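Hustwood Community Kitchen: Progress Report to the Unitz Fund
Reporting period: March to May

Summary
The evening cooking course is running as planned. We enrolled 19 adults against a target of 16, and 15 finished the full set of classes. Of those who left early, most had a change in work shifts.

Room and furniture
The layout was agreed with the Curirham office in March. Seating is bar stools with round padded seats in navy blue, on thin black metal legs. 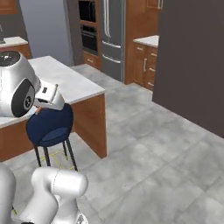 Classes
Sessions start at 6:30 p.m. and cover soups, beans, rice dishes and baking. The bread class ran long both times, so we have split it in two for the fall. Recipe sheets are now printed in larger type, which people had asked for.

Storage was the other item left open in our last report. The base cabinets have wooden drawers with bar handles, and we plan to keep hand tools there and dry goods on the shelves.

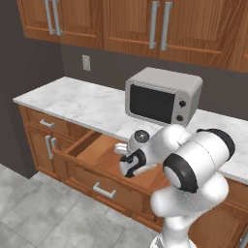
Food costs came in under budget, mainly on vegetables bought through the Jibrin market. Spices cost more than we allowed -- we have raised that line for next term.

Next period
We have 25 names on the waiting list and would like to add a second evening. A revised budget will follow in June.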